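The Patient Software of Skoltberg

For many years Emmett Okafor wrote control code for large machines. Now his work at Clanulitz fits on one table, and he says the problems did not become smaller.

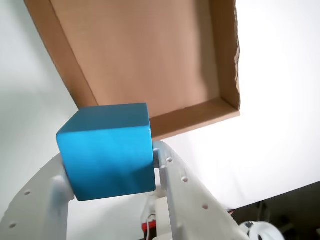
His planner is called Ino. It receives 16 camera images each second and must decide where the fingers go next. The first version planned the full path and then followed it blindly. Since May, it makes a new short plan at every step.
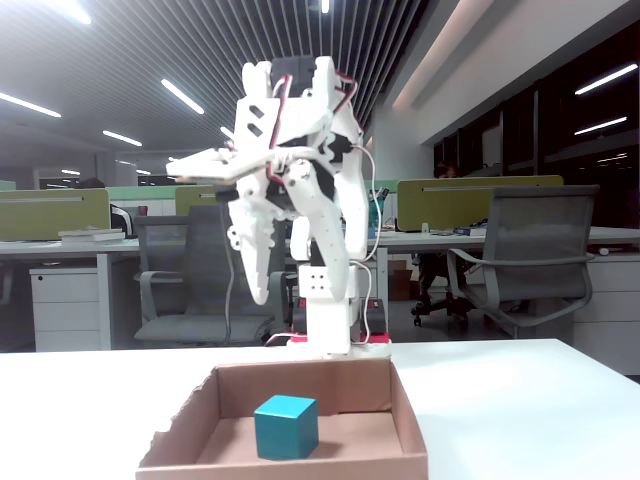 Perception is the part which takes most of the team's time. Aurel Pîrvu trained the model on 2000 recorded grasps, and he threw out 124 of them by hand, one evening after another. The task sounds very simple: one cube, one cardboard box, a white table. But a white arm over a white table gives the model few edges to hold on to, and Pîrvu had to write a separate tool, Pascu, only to compare what the two networks believe.

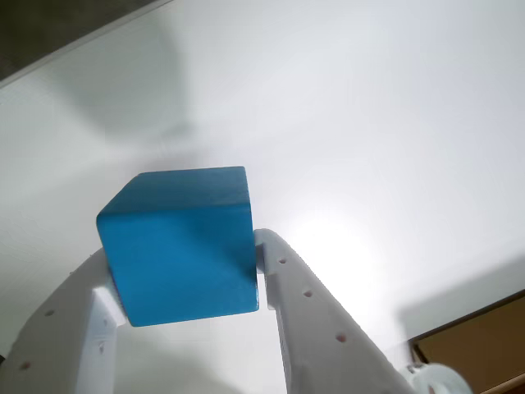 The cube between the gripper's two white fingers.

Okafor would like to release Pascu first. The planner, he told me, still needs better manners when a grasp fails, and he does not want to hurry it.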